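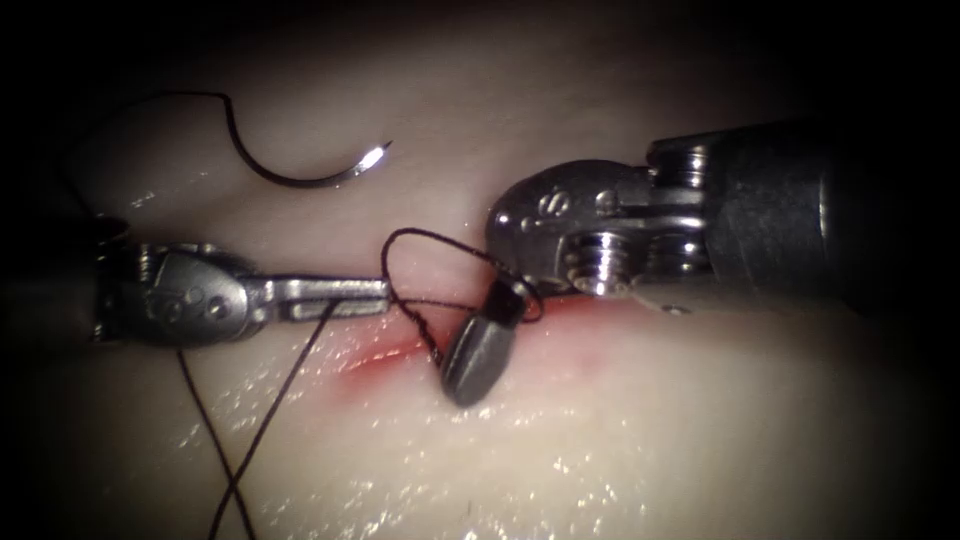 Two instruments meeting over a synthetic tissue pad, one from each side

Consumer Desk Forum > Online shopping > Disputes and refunds

Topic: Netard "partial return" deduction – can they do this?

halfpint_oh
Posted 23/10/2019

I bought a countertop ice maker from a seller on Netard. It came with the wrong voltage plate on the back and would not run on a US outlet. I opened a return the same evening, and the seller approved it as "item not as described." I packed it up with everything that was in the box and sent it back through Kwofie using the label they gave me. Tracking shows it was received and signed for.

The refund came through $154 short. The reason given is "partial return – accessories not received." I asked which accessories and got a canned reply saying the inspection result was final. The listing says nothing about accessories beyond a scoop and a manual, and both went back in the box.

Netard's help page tells me to contact the payment company, Clestalel. Clestalel's help page tells me to contact the marketplace. Each one has a form that closes itself after I submit it.

Has anyone gotten past this? I did not take a picture of the open box before I taped it up. I know I should have.

ledgerline
Reply

Ask Netard in writing for the inspection report. Don't ask for "an explanation." Use the words "inspection report" and give the return number. Their seller terms say the seller has to file one before taking a deduction. It's a form with a couple of check boxes and a place to attach photos. If there's no report, the deduction is supposed to be reversed.

I sold on there for a few years before I closed my shop. Plenty of sellers skip the form and type something into the reason box, and the system lets them.

mossback77
Reply

Skip all that and call your card issuer. You paid for a thing that didn't work and you sent it back. That's a billing dispute. The marketplace can sort it out with the seller on its own time.

ledgerline
Reply

I would not do that first. A chargeback closes the Netard case automatically, and if the card issuer sides with the seller you can't reopen it. People have lost both ways. Ask for the report and wait for the answer, then go to the card if you have to.

mossback77
Reply

Closing the case is a threat they put in the terms to scare people off. I've filed two chargebacks against marketplace sellers and won both. In neither one did I wait for a report or anything else. The longer you wait, the closer you get to the deadline.

halfpint_oh
Reply

Is the deadline counted from the purchase or from the short refund? The card company's site isn't clear to me. I used a credit card, but it went through a Clestalel wallet, so the statement says Clestalel and not Netard.

quietaisle
Reply

Call and ask, and write down what they tell you and when. It can depend on the issuer and on what category they put the dispute in. "Credit not processed" is a different category from "not as described," and they may count the days differently. You want "credit not processed," in my opinion. You aren't arguing over whether the machine was bad. The seller already agreed to that when they approved the return.

The wallet does matter a little. When the statement shows the wallet and not the store, the person on the phone may tell you that the wallet company delivered its service and there's nothing to dispute. Have the Netard order page open and be ready to send a copy. The order page should have the Clestalel transaction number on it near the bottom, in small type under the tax line.

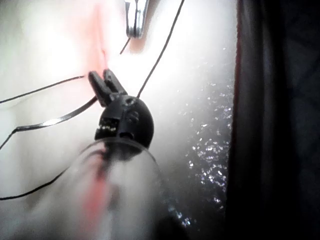
If the numbers match, the issuer has what it needs to tie the two together. If they don't match, look at the emailed receipt instead. Mine had a different number on the receipt than on the order page, and the receipt was the one that matched the statement.

dratedgate_mod
Reply

Moderator note. This forum can't give legal advice. There is a pinned thread with links to the state consumer offices. Please don't post full order numbers or seller home addresses. I removed one from a reply above.

For anyone new, Dratedgate is our name for the archive of old dispute threads. It has a section on Netard returns. Some of it is out of date. Netard rewrote its return terms in February and the page references in the older posts no longer line up.

torquewrench_ted
Reply

Seller here. I'll say what nobody wants to hear, which is that a lot of returns do come back missing pieces. I sell used machine parts and lab surplus. I'd say a good share of my returns have something left out of the box, and most of the time it's an accident. The buyer leaves a bag of screws on the bench and forgets it. When I deduct for that, I get called a thief.

That doesn't mean your seller is in the right. $154 is a big number for an ice maker accessory. But a deduction by itself isn't proof of a scam.

halfpint_oh
Reply

I understand that, but there were only the scoop and the manual. A scoop isn't worth that much. If they had told me what they thought was missing I could at least answer it.

torquewrench_ted
Reply

Then the listing is what you want to save. Do it today, before it gets edited.
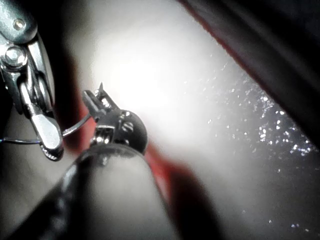
A listing is the only agreement you have about what was in the box, and people don't read it that way. The text and the photos both count. I try to write mine so that every part you can see gets a name. Take the silver mechanism in that photo. You've got a small round screw head near the top, a bigger hex bolt just below it, and then the flat lever hanging down with the rounded tip. If I listed that as "assembly, as pictured" and it came back without the hex bolt, I could point to the photo and show what went out. If my listing had no photo and said "assembly" and nothing else, I'd have no business taking a deduction for a bolt. The same goes for your ice maker. If the listing shows a scoop and a manual, that's what they can claim for. They can't add a drain hose to the list after the fact.

ledgerline
Reply

Agree with that. One correction, though. A photo alone isn't enough under the newer terms if it's marked as a stock photo. Look for the little gray tag under the gallery. If the tag is there, only the written "what's included" box counts. That works in the buyer's favor here if the box lists two items.

mossback77
Reply

All of this is the buyer doing unpaid paperwork for a company that already has the money. A marketplace that takes a cut of each sale should have a phone number with a person on it. I don't see why we keep teaching people to fill out the forms better.

ledgerline
Reply

I don't disagree about the phone number. The forms are what exist at the moment, and halfpint wants a refund.

quietaisle
Reply

There's a proposal in my state to make marketplaces put a named contact on every refund decision, with a set time to answer. It's been talked about at a couple of hearings. The part I care about is that the clock would start when the buyer first writes in, and a closed ticket wouldn't reset it. Right now every auto-closed form starts you over from the beginning.

The industry people who spoke said it would raise fees for small sellers. I don't know if that's true. I'd want to see how many tickets are opened twice for the same order before I believed it.
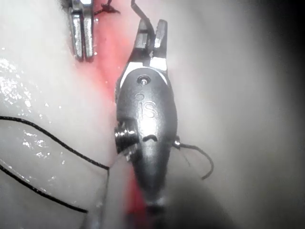

I also think the rule should cover the wallet companies. If Clestalel is the name on the statement, then it should have to accept the complaint and pass it along itself. Sending the buyer off to find another form shouldn't count as an answer. The draft as I read it covers only "the platform where the sale was made," and that leaves the wallet out.

torquewrench_ted
Reply

The fee worry is real for people my size. I answer all my own messages. If I had to put a name and a deadline on every deduction, I'd probably stop deducting for small stuff and raise prices a little to cover it. Maybe that's fine. Buyers who return everything would be paying for the ones who don't.

mossback77
Reply

You'd stop deducting for small stuff. That sounds like the rule working.

torquewrench_ted
Reply

From your side of the counter, sure.

halfpint_oh
Reply

Update. I asked for the inspection report using those words and the return number. This time the ticket stayed open. The next morning I got a message from Netard saying that the seller had been asked to supply the report and that the case was "under review" for up to 30 days. No name on it.

I also saved the listing. The "what's included" box says ice maker, scoop, manual. There is a gray stock photo tag under the pictures. I would never have noticed it.

I called the card company too. The person I spoke to said I could file now or wait, and that the days count from the date of the short refund. She put a note on the account.

ledgerline
Reply

Good. Put the end of the review on your calendar and file with the card the day after if you have nothing by then. Check that the note she made includes the refund date.

mossback77
Reply

I'd still file now. It's your money and your choice.

newtub_owner
Reply

Question on the same subject. Does the Kwofie receipt show the package weight? I had a seller claim that half of a set was missing, and the weight on the drop-off slip was what got it reversed. It was nearly the same going back as it was coming in.

halfpint_oh
Reply

I have the slip. It does have a weight on it, and the original tracking page has one too. I'll compare them tonight and add both to the ticket.

dratedgate_mod
Reply

Moving this to Refunds – open cases. Please keep replies on the return itself. There is a separate thread for the state proposal and I've copied those posts over.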